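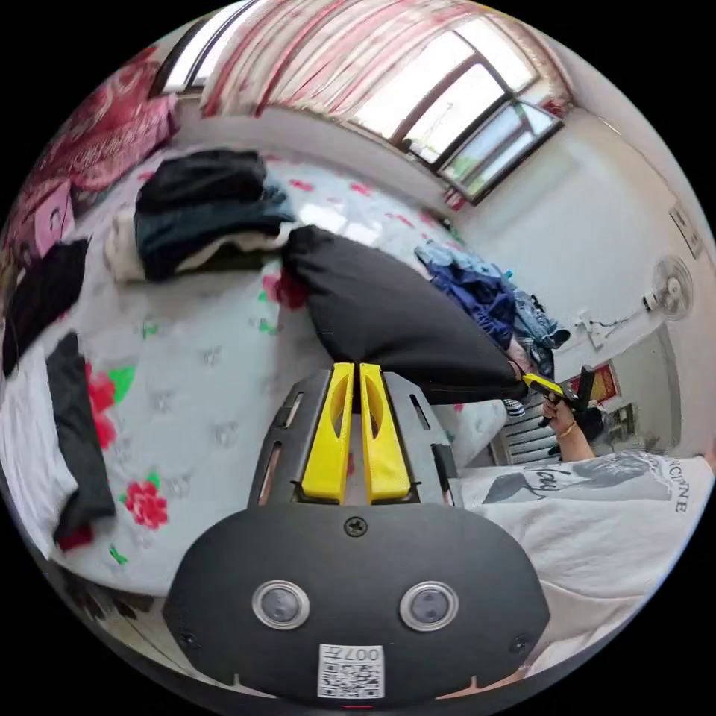

Re: [wordlist] "davenport" for sofa

Javiera Zúñiga wrote:
> My grandmother in Ohio said "davenport" for any sofa, long or short.
> My kids had never heard it. Is it still in use where you live, and does
> anyone know if it started as a brand name? I have 34 replies from
> the last survey and only two people brought it up.

Javiera,

It did start as a brand, as far as I know, from a furniture maker in Massachusetts. People then used it for sofas in general, the same way they did with "thermos" and "zipper."

In my family it meant the sofa in the front room. The one in the den was a couch. My father kept to that even after both got moved to the basement. I don't hear it now from anyone under 70.

A word for your list, if you don't have it: "chesterfield." My aunt married a man from Ontario and picked it up there. She also says "serviette," but only at Thanksgiving.

I went through my old notes from February and found 19 furniture words I never sent in. "Chifforobe" and "hassock" are both there. I can type them up, but I need to know if you want the county for each speaker. I have it for most of them.

Does the 500-word limit on list posts still apply? If so I'll send them in two parts.

Van den Broek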